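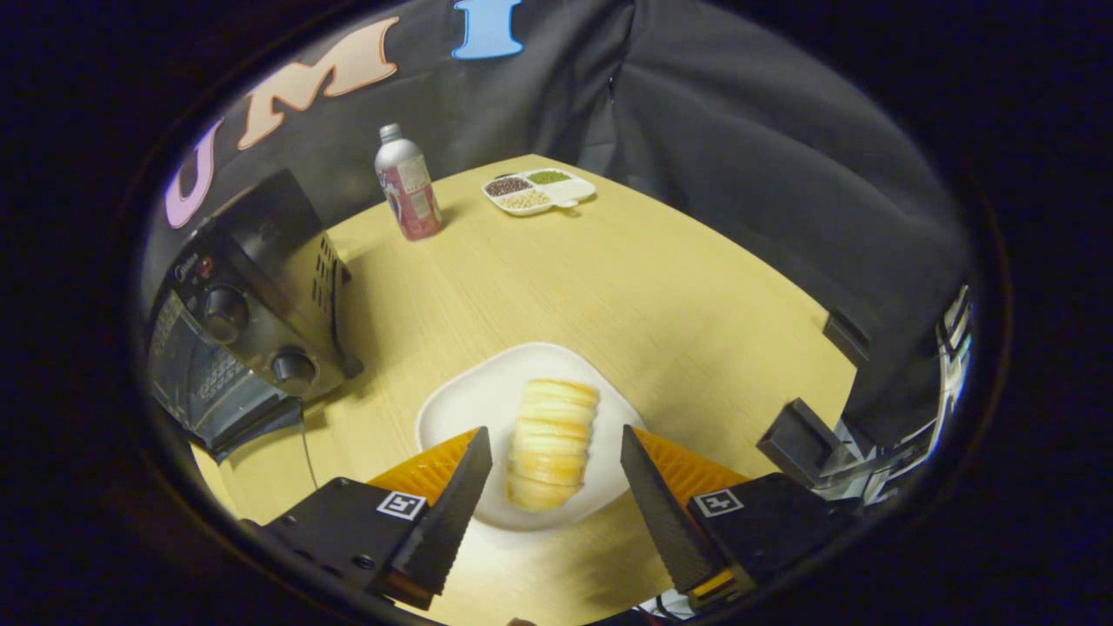
**skillet_moth** · Grolgate Home Bakers › Breads & Sweet Doughs · 34 replies, showing top

# Rolled dough keeps unwinding in the oven, help

So I've been at this since December and I'm losing my mind a little. Enriched dough, butter and sugar filling, rolled up tight, and every single time the outside layer peels away and the middle pokes up like a little volcano. I proof for 30 minutes after shaping, then bake right away. Flour is the Nareo bread flour because that's what the store by me carries. What am I doing wrong??

---

**plainflour9**

30 minutes is your problem. My kitchen runs cold and I never go under an hour. Underproofed dough springs like crazy in the oven and the roll has to go somewhere - so it goes up.

---

**TessellatedCrumb** (2,292 posts)

Gonna disagree with plainflour. I've underproofed plenty of rolls (impatient, guilty) and they came out dense but they stayed shut. Volcano middles are from rolling too tight. Everybody says "roll it tight" and then people crank on it like they're packing a sleeping bag. Snug is enough. Also leave a bare strip with no butter on the last edge so it can stick to itself.

---

**plainflour9**

A bare strip, sure, I'll give you that one. But tight plus a long proof works fine for me and has for years.

---

**ovenmitt_only**

Does your recipe have you chill the dough before rolling? I switched to an overnight rest in the fridge and it was so much easier to get even layers. I use the Skastier sheet pans with the high sides and crowd the rolls a bit so they hold each other up.

---

**skillet_moth**

No chill, it goes straight from the first rise to the counter. And I butter all the way to the edge, oops. I also roll REALLY tight so I guess I'm guilty of everything here lol

---

**TessellatedCrumb**

Change one thing at a time or you won't know what fixed it! Start with the bare edge, seam side down.

---

**ovenmitt_only**

Or change all of it and eat sooner.

---

**dunk_first**

Anybody tried the Srour yeast in sweet dough? Mine took roughly twice as long on the first rise and I can't tell if the packet was old.

---

**plainflour9**

Sugar slows it down, give it time. Probably worth its own thread though.

---

**skillet_moth**

OK, doing the bare edge and a full hour tomorrow (sorry Tess, that's two things). Will report back.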